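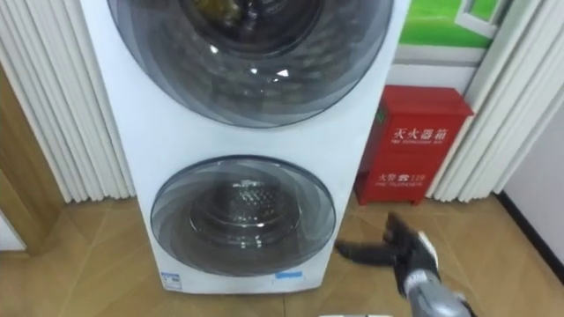

Una noche en el coche escoba de la Vuelta a Tonitz

La carrera sale de Wevley a las nueve de la noche y llega a Tonitz cuando llega. Son 200 kilómetros por carreteras secundarias, sin premios en dinero, y el año pasado tomaron la salida 119 ciclistas. Yo pedí ir en el último vehículo, una furgoneta vieja con sitio para seis bicicletas y un termo de café muy fuerte.

El conductor me explicó las reglas antes de arrancar. No se toca la bocina, no se anima demasiado y no se pregunta a nadie si quiere subir. El corredor lo pide él mismo, o no sube. Me pareció un poco duro, pero después de tres horas lo comprendí mejor.

Hasta el puente de Jorel todo fue tranquilo. Veíamos delante una fila de luces rojas que se hacía cada vez más larga. En julio las noches son cortas en esta región, pero en el valle hace frío, y muchos habían salido con ropa de verano. El primer abandono fue un chico con la cadena rota. Se sentó detrás, pidió perdón dos veces y se durmió.

La subida de Toivonen empieza en el kilómetro 100. Tiene hasta un doce por ciento de pendiente en la parte final, donde el asfalto está muy malo. Nosotros subíamos en primera, detrás de una mujer que pedaleaba de pie y hablaba sola. El conductor apagó la radio. Tardó casi una hora en llegar arriba - bebió un vaso de caldo, se puso una chaqueta y bajó sin mirarnos.

A las cinco llevábamos cuatro personas y cuatro bicicletas. Se hablaba de desarrollos, de rodillas y de una panadería de Tonitz que abre temprano. Ninguno estaba enfadado. Uno ya hacía planes para volver con ruedas más anchas.

La mujer de la subida entró en la plaza a las siete y veinte, la última de la clasificación. Nosotros aparcamos detrás de ella y bajamos las bicicletas.

Comentarios

rueda_lenta: Yo subí a esa furgoneta en el puente. El café es malísimo, pero gracias.

Pedales76: ¿Se sabe si este año arreglan el asfalto de Toivonen?

marisa_b: La inscripción se llenó en dos días, a ver si amplían plazas.

Más reportajes

Cómo elegir luces para rodar de noche
Tubeless o cámara: lo que llevan los aficionados
Wevley, el pueblo que cierra sus calles por una carrera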